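Workshop tips: showing the arm how to pick up and put away

Ondar home workshop pages, collected by Hedvig Strand

These tips are for people who teach a small arm at home by hand, or with the remote handles. I wrote them first in September for myself and my neighbor Erlinda Padilla, and have since corrected some of them.

Before you begin

Charge or plug in everything. Close the curtains if the sun moves over the floor in the afternoon, as the light will be different in your first demonstration and in your last one. Wipe the lens of the wrist camera with a dry cloth. I forgot this once and had to throw away 17 demonstrations of folding a dish towel.

Decide where the task starts and where it ends, and write both on a piece of paper. "Put away the toys" is too large. "Pick up one toy and place it in the box" is a good size.

Guiding by hand

Hold the arm behind the wrist and keep your own fingers out of the camera view. Move slower than you find natural. When you close the gripper, wait one breath before you lift. If you make a mistake, you can correct it and continue, but do not do this in every recording or the arm will learn the mistake too.

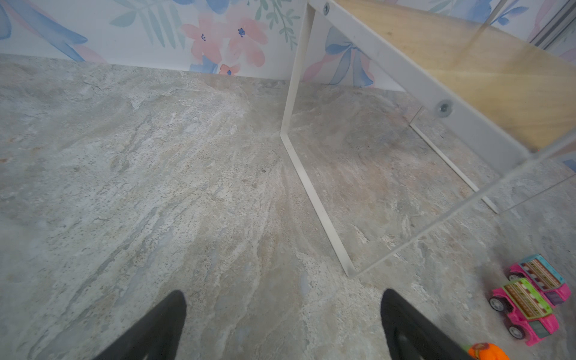
Toys on the floor need a different approach than toys on a table. Open the fingers fully while you are still high, then come down straight. If two pieces lie close together, like the pink toy cars with the green and the turquoise roof rims, choose one and stay with it until it is released. Do not aim for the middle between them. A low table with thin white legs also asks for some care, so plan a path which keeps the elbow of the arm on the open side. If there is clear plastic between the legs, treat it as a wall. The camera may see the floor through it, and a learner has no way to guess that the way is closed.

Using the remote handles

Sit so that your left is also the left of the arm. Erlinda sat opposite to it for a whole evening and got very tired. Set the speed to 65 percent for the first try and go lower when the gripper is near the floor. Watch the wrist view for the last part of the movement, and the room itself for the rest.

How many times

For one toy and one box, 20 good demonstrations gave me a usable result. Change the position of the toy a little each time. After this, turn it also, because a car that always points to the same side is learned only from that side.

Patterned floors and walls

It is not necessary to cover them. But if you will use the arm in two rooms, record in both of them. Mine was taught only on a plain gray mat and hesitated very much over a floor with veins.

Saving the work

Name the recordings on the same day, with the task and the room. Delete the bad ones immediately. Put the arm back to its rest position before you switch off the power, and support it with one hand, for it can fall down heavily.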